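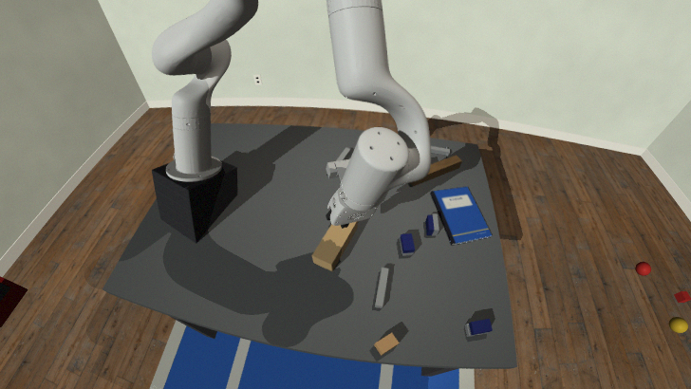

Wooden plank floor, dark grey table

Skarar Floor Oil 988
Clear matt oil for indoor wooden floors

Product code: 988
Sizes: 200 ml, 1000 ml
Finish: matt, or as matt as anything stays once people walk on it
Made by: Trernirside Oils & Waxes

Skarar has been in the range since 1985, when it was sold in a brown tin with a label that fell off. The label now stays on. The oil itself has changed very little, apart from the smell, which used to reach the house next door and now mostly keeps to the room you are in.

It soaks into bare boards and leaves no skin on top, so a worn patch by the back door can be done again without touching the rest. Anyone who has sanded a whole varnished hallway to fix one dog-sized area will see the appeal.

Before you start
The boards must be bare, clean and dry. Oil will not go through old varnish, however much you put on, and we have had letters from people who tested this thoroughly. Sand along the grain, vacuum twice, then wipe with a barely damp cloth and leave overnight.

Try a corner first. Pine goes a little yellow, oak goes darker than you expect, and some tropical woods refuse the oil altogether and should be left to their own opinions.

Putting it on
Stir the tin well, right down to the bottom. Work from the far wall towards the door – the other direction has been tried. Use a short brush or a lint-free cloth and put on less than seems reasonable. After 20 minutes wipe off whatever is still lying on the surface. Give it a night, then do a second thin coat. Socks the next day, shoes the day after, rugs in two weeks.

Used cloths can heat up and catch fire by themselves. Soak them in water and dry them flat outdoors before they go in the bin. We are not being wry about this one.

Which size?
The small tin is for repairs, thresholds and samples. The large one is for rooms. If you are between the two, buy the large one and find a shelf to oil.

Common questions
Can I use it on worktops? No. Lloyd Worktop Oil is on the next page and would like the work.
Can I tint it? Yes, with Cinau pastes only. Mix enough for the whole floor in one go.
Does it hide scratches? It softens small ones. For the wardrobe you dragged, use sandpaper.

Advice line: ask for Rania Haddadin (floors) or Wahyudi Chin (everything else made of wood).

Page updated 08/05/2024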